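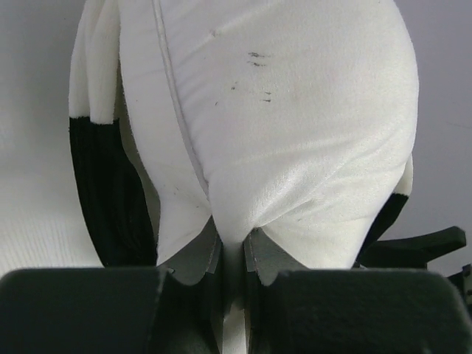

4. Soft object trials: gripping and holding

This section covers the grasp and hold part of the Havow soft object method. It assumes that both arms have been powered up and homed (section 2) and that the wrist cameras have been checked (section 3). The passing of an object from one arm to the other is in section 5.

4.1 Before you start

Soft toys are the hardest objects in the set. They change shape as soon as the fingers close, so the view from the wrist camera at the end of a grasp can look nothing like the view at the start. The method scores what the camera sees after the lift. Please read the scoring notes in 4.3 before running any trials, even if you have used the earlier version of this guide.

Do not wash or brush the toys between trials. Marks on the fabric are part of the test, and the tracking results in Ghada Shboul's write-up were all made with marked toys. If a toy has to be replaced, enter the change in the object sheet and begin a new block.

CAUTION: Keep hands out of the space between the two arms whenever the green enable switch is on. An arm that is standing still may still be under power.

4.2 Running a trial

1. Open Trarnow on the control computer and choose the profile "soft, two arm". The rigid profile closes too fast for fabric.

2. Send the arm that will not be gripping to its waiting pose. It may appear in the other arm's wrist view. Leave it there, provided it is not touching the object.

3. Place the toy in the start area in any position. Do not smooth it out.

4. Start recording on both wrist cameras and check that the frame counter is moving.

5. Guide the gripping arm down until the fingers are on either side of a part of the toy that will fold easily. A limb or a narrow end is best. Avoid the fullest part of the body.

6. Close the fingers slowly. Stop when the fabric gathers between them and the grip reading levels off. Cloth pushed down into the gap between the fingers is allowed.

Note: Thin cloth can work its way past the pads and into the finger slide. If the reading jumps while you are closing, open the fingers, back off and start again from step 3.

7. Lift straight up to the hold height and wait for six seconds. Keep the wrist still during this time.

8. Press "Mark" once. This writes the hold frame, the one that will be scored.

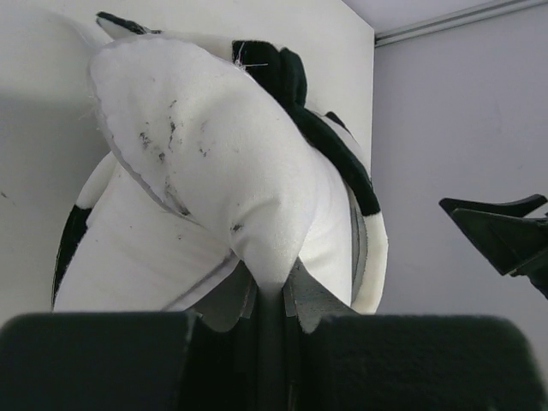 Figure 4.2 – Wrist view with the toy gripped at its lower end. Gripper of the second arm at right, not in contact.

9. Lower the toy, open the fingers and stop the recording.

10. Enter the result before moving on to the next trial. Results filled in from memory at the end of a block are not accepted.

Each block has seven trials with the same toy. Swap the gripping arm after each block and repeat.

4.3 Scoring the hold frame

Give each hold frame one of these scores:

0 – the toy is not held
1 – held, but no seam can be followed in the view
2 – held, and at least one seam can be followed
3 – held, with a seam and surface marks both in view

A seam counts if you can follow it with a finger on the screen without guessing. It may run into a fold or down towards the grip. Small specks count as surface marks. Shadows in a crease do not, and this is where most disagreements between scorers have come from. Where two scorers differ, Lahcen Slaoui or Maeve Tierney will look at the frame and decide.

Score from the hold frame only. Do not play the recording to help you make up your mind.

4.4 What to expect

The first round with this method gave 172 usable hold frames. Trials gripped at a narrow end scored higher than those gripped across the body, and the gap was wider for white toys – there the seam is often the only line the tracker has to work with. Folding was less of a problem than we had thought. A toy bent right over on itself could still be tracked if one long seam stayed in view.

We do not yet have enough trials on dark fabric to say whether the same holds. Oisín Phelan is collecting these and would be glad of extra blocks from anyone with time on the arms.

4.5 If something goes wrong

Toy slips during the hold: score 0 and carry on. Do not repeat the trial.

Frame counter stops: end the trial, restart the camera from the Trarnow menu and run the trial again under the same number with the letter R after it.

Arm stops with a joint warning: switch off enable, then follow section 2.6.

Next: section 5, Passing an object between arms.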